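Workshop Tips: Handling Mixed Household Items with Hand-Held Grippers

Posted Jan 17, 2024 by Yulan Xiong

These notes come out of the Branden tidying study, in which operators collect demonstrations with a pair of hand-held grippers and a policy is trained on the recordings. The study set holds 2,000 demonstrations, of which 1,707 passed screening. Most of the 395 bedroom demonstrations were kept. The tips apply to anyone recording at home or at the bench.

Choosing items

Mix stiffness within a session. A policy trained on rigid items alone closes too far on cardboard, and one trained on textiles alone closes too late. Cartons, knitwear, film bags and leather goods cover most of the range. Empty and rinse food cartons before use and leave them to drain overnight. 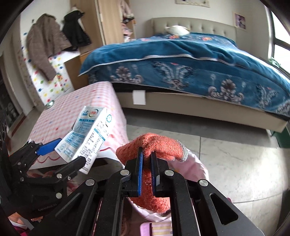 Grip knitwear at the cuff. The doubled edge gives the pads a consistent thickness and the rest of the garment hangs clear of the jaws. Gripping at mid-palm bunches the yarn, and the recorded jaw width then varies from one trial to the next. Brush lint off the pads between textile trials. A dry toothbrush is adequate; solvent will lift the adhesive.

For cartons, close on the lower body. The top deforms under light load, particularly once the flap has been opened. Approach at the angle you intend to hold and avoid correcting the wrist after contact. Olumide Bako compared corrected and uncorrected approaches in October and found that the corrected ones accounted for most of the screened-out carton trials.

Room and light

Record in the room as it is normally kept. Patterned bedspreads and tablecloths are worth leaving in place, as policies trained over plain grey sheeting performed poorly when moved to furnished rooms. Keep strong window light to the side where possible. If the exposure shifts during a reach, repeat the trial.

Thin film and leather

Clear bags are the hardest category in the set. The film has almost no thickness at the jaw and its outline changes with every movement of air. Turn off fans and close the heating vent. Pinch a gathered section, pause for 2 seconds, then lift.
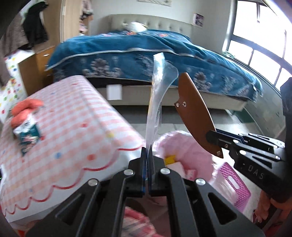

Leather is more forgiving, but it slides on worn pads. Clamp across the flat of the piece, clear of any rivets, as hard points mark the pad and leave a groove that shows up in later trials. Remove the blade from any sheath and store it in another room before starting.

Labelling

Name trials by item, then material, then hand. The earlier Nendis naming scheme put the room first, and sorting by material meant opening every file. Record failed grasps under the same name with an F at the end. They were left out of training but used to set the screening threshold.

Pad replacement intervals are listed on the Stenard maintenance page.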